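J'ai testé la boîte à téléphones Mirani pendant un mois (et mes enfants me parlent encore)

Chez nous, le dîner se passait à quatre : deux ados, leur père et moi. Enfin, à huit, si on compte les téléphones posés à côté des assiettes. J'avais tout essayé, le panier dans l'entrée, la règle du « pas avant le dessert », le forfait bridé, et même la bouderie ! Alors quand une collègue m'a parlé de la Mirani, une boîte à minuterie qui se verrouille toute seule, j'ai craqué le soir même.

Le principe est tout bête. On met les appareils dedans, on tourne la molette, on choisit une durée et ça se ferme jusqu'à la fin du décompte. Il y a de la place pour 5 téléphones, ou quatre et une manette de console si on force un peu (on a forcé). Pas d'appli, pas de compte à créer, et ça m'a tout de suite mise de bonne humeur, parce que télécharger une appli pour apprendre à lâcher son téléphone, je trouve ça un peu fort.

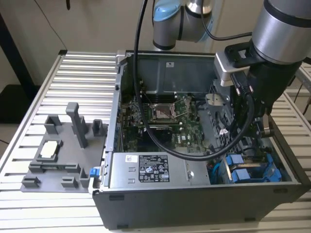 Ordinateur ouvert, bras articulé au-dessus du boîtier.

La première semaine a été affreuse. Mon fils a fait le siège du buffet, ma fille m'a expliqué que je portais atteinte à sa vie sociale, et moi je tendais la main vers ma poche toutes les deux minutes. Je ne m'attendais pas à être la plus accro de la maison ! Au bout de dix jours on a ressorti un vieux jeu de cartes, et un soir le grand a raconté toute une histoire de cours de physique, sans qu'on lui demande rien, avec les gestes et tout.

Côté réglages, on va de cinq minutes à une journée entière. Je conseille de commencer petit, une demi-heure, et de rallonger ensuite. Le couvercle ferme bien, le cadran se lit de loin, par contre le bip de fin est franchement strident et je n'ai trouvé aucun moyen de le baisser. Dommage aussi que l'ouverture d'urgence soit aussi facile : deux boutons à maintenir, mon fils a compris en une soirée. 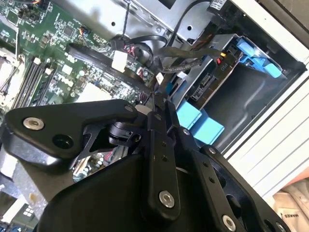

Chez nous le bip est devenu le signal de la ruée, tout le monde se lève de table d'un coup, alors j'ai fini par régler la minuterie sur la fin de la vaisselle et ça va beaucoup mieux. — Pilou44

Bonne idée, je l'ai piquée aussitôt, et je confirme, la vaisselle n'a jamais été aussi vite faite.

J'ai quand même comparé avec la Itberg, qu'une voisine m'a prêtée une semaine. Elle est plus jolie, plus silencieuse, mais il n'y rentre que deux téléphones et il faut la brancher. Pour un couple, pourquoi pas. Pour une famille, on se retrouve à négocier qui passe en premier, et merci bien, j'ai déjà donné. 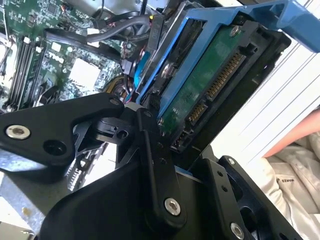

Dernière mise à jour de la page : 25/03/2022

Ce que la boîte ne fait pas, c'est la conversation à votre place. Les soirs où tout le monde est fatigué, on se regarde manger, et puis voilà. Elle ne règle pas non plus la question de l'ordinateur dans la chambre, qui reste notre gros chantier (la tablette non plus, elle ne rentre pas, j'ai essayé en biais).

Les piles, elles, tiennent bien, je n'ai pas encore eu à les changer. Et

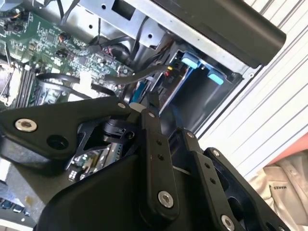 pour le nettoyage, un coup d'éponge sur l'extérieur suffit, même après l'épisode de la sauce tomate.

Je la garde, donc. On l'emporte même en vacances en juin, et là je sens que les discussions dans la voiture vont être longues. Ma note : quatre sur cinq, le point en moins est pour le bip.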